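Laundry Corner, Before and After the Holidays

Posted January 5, 2022

The back room at Prenley has been many things over the years: a pantry, a boot room and, for one bad winter, an office. Since December it has been where we do the wash, and I promised a few people I'd put something up about how it's going. It's going slowly. We own around 200 socks and I'd say a fair number of them are married.

The rule we settled on was to sort by color before anything gets washed. It lasted four days. Now the teal things go together, because there are so many of them, and everything else takes its chances. The teal came from the big bundle we bought at Calell, back when we thought matching linens would make us into tidy people.

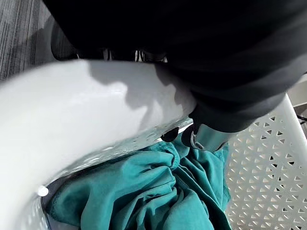

Teal pile, white rim. The glamorous end of housekeeping.

I've grown fond of the teal all the same. It hides coffee, it goes with nothing else in the house, and it can't be mistaken for anyone else's at the Nugroho place, where we haul the blankets when they get too big for us – three trips so far, one of them in sleet.

Still to come: the shelf, which has been leaning against the wall in its box for seven weeks, and a proper hook for the peg bag. The paint is picked out, a shade called Skedasero that looks like oatmeal to me. I was outvoted on the oatmeal. More pictures when the shelf is up, so don't wait by the window.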